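Equipment Plan and Budget for a Computer Teardown Cell
Student Project Report
Prorkelari Lab, Automation Track
31 Mar 2024

1. Purpose

The project team was asked to plan the equipment for a small robot cell that can take apart used desktop computers. The lab already owns one arm, bought for an earlier project. It does not own a proper tool set, a fixture, or enough spare parts to run the arm on a regular schedule. This report covers what we have, what we tried, what we think the lab should buy, and what we think it should leave for later.

The cell is meant for the Zistimton reuse program, which takes in old office desktops. At the moment all of the teardown is done by hand. The program wants the memory, drives, power supplies and cards sorted into bins, and the cases sent on for metal. We were not asked to replace the hand work. We were asked to find out which steps an arm can do with equipment the lab can afford.

2. What the lab already has

The existing setup is made up of the following:

One six-axis arm with a two-jaw gripper
A small camera mounted at the wrist
One steel bench with a grid of threaded holes
One control computer
A safety mat and an emergency stop

The arm is in good condition. The jaws are worn on the inside face, and the rubber pads that came with them were lost before our project began. The bench is solid but too high for a tower case lying on its side, because the arm then has to fold back on itself to reach the far end of the case. We lowered it as far as the legs allow, which helped a little.

The control computer is slow when the wrist camera is recording at full resolution. We got around this by recording at half resolution, and we did not find that it hurt the work.

3. How we worked

We started with a list of every step in taking apart a tower. The list was written by watching the hand teardown at Zistimton in October and noting which tool was used for each step. We then crossed out steps that need a screwdriver with a lot of force, since the arm has no tool changer. That left unplugging, lifting, pulling, and moving cables out of the way.

After that we ran trials on the bench. A trial was one step on one computer, started from the same arm position. Over the whole project we ran 200 trials. Each one was marked as done, done with help, or not done. We kept a short note with each trial about what got in the way.

Most of the notes are about cables. In a case that has not been cleared, the power wires lie across the places the gripper needs to go, and they move when the arm touches them. A path that was free at the start of a step may be blocked halfway through it.

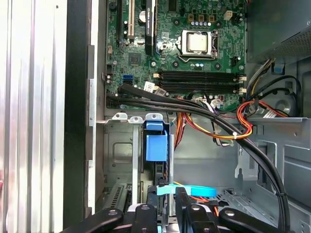

The second most common note is about clearance. The gripper jaws are wide, and the screw heads on them stick out far enough to catch on wires and bracket edges. Filing the screw heads down was suggested, but we did not want to change lab property without approval. Narrow fingers with flush screws are the better answer and are on the purchase list.

The third is about holding the case still. A tower lying on the bench slides when something inside it is pulled. We used bar clamps for the trials. They work, but they take a while to set, and they have to be moved for every case size. They also take up room at the side where the arm comes in.

4. What should be bought first

We sorted the requests by how often the missing item showed up in the trial notes. Price was looked at only after that, so that a cheap item would not move up the list just for being cheap.

4.1 Narrow finger set

The Llorente catalog has a slim finger set that fits the mounting pattern on our gripper. The price quoted to us was $319 for the pair, with one set of replaceable pads. The lab machine shop could make something similar, but the shop could not give us a date. We recommend buying one pair and giving the drawings to the shop so later pairs can be made in house.

4.2 Adjustable case fixture

The fixture is the most expensive item in the first group. Ultano quoted $698 for a plate with two sliding jaws and a quick release. It bolts to the hole grid on our bench without an adapter. We looked at making one from extrusion and off-the-shelf clamps. The parts would cost less, but someone would have to design it and test it, and we would likely end up with the same clearance problem we have with the bar clamps. The Ultano plate keeps its jaws low.

One drawback is that the jaws open only wide enough for a normal tower. Small form factor cases are fine. A full server case will not fit, and Zistimton does get those from time to time. We suggest leaving servers to the hand line.

4.3 Pads and small consumables

Pads wear out. In our trials the bare jaws slipped on smooth plastic parts, such as drive handles and connector bodies, more often than they slipped on metal. We ask for 20 spare pads with the first order. Tape, cable ties and cleaning supplies can come out of the normal lab supply account and are not part of this budget.

5. What should wait

A tool changer would let the arm swap between the gripper and a powered screwdriver. It would open up the steps we crossed out in section 3. It would also mean a new wrist plate, an air line, new mounting for the camera, and a repeat of the safety review. We think the lab should run the cell with the first group of items for one term before asking for it.

A second arm came up in several meetings. One arm could hold the cables back while the other works. This is how people do it, with one hand holding and the other pulling, so the idea makes sense. The cost is far above anything else in this report, and the control computer would have to be replaced as well. We did not ask for a quote.

A better camera is not needed now. The wrist view was good enough to line up the gripper in most trials. The trouble was dark parts against dark parts, such as black cables next to a black card shroud. A small ring light would probably do more for this than a new camera. We borrowed a desk lamp to check, and it made the connector edges easier to pick out.

6. Budget

Finger set, Llorente: $319
Case fixture, Ultano: $698
Subtotal for the two main items: $1,017
Pads: included in the Llorente order, price to be confirmed
Ring light: price to be confirmed

Shipping is not in these numbers. Both suppliers said it depends on the order date. The finger set and the fixture can be ordered separately, and if only one can be approved this term, it should be the fixture. The worn jaws can be used a while longer, but every trial needs the case to stay put.

7. Space and setup

The fixture plate will cover the middle of the bench. The bins for sorted parts now sit there and will have to go on a side table within reach of the arm. We measured the reach and marked two spots on the floor with tape. The side table has to be fixed to the floor or to the bench, since a bumped table would throw off every drop position.

The safety mat does not have to move. The emergency stop should be brought to the front corner of the bench, where the person loading cases stands.

8. Open items

The lab still has to decide who approves changes to the gripper. The price of the pads and the ring light has to be filled in before the form goes to purchasing. Zistimton has been asked for a list of the case models it receives most, and the fixture order should be held until the list has been checked against the jaw opening. Trial notes and the step list are in the project folder on the lab drive.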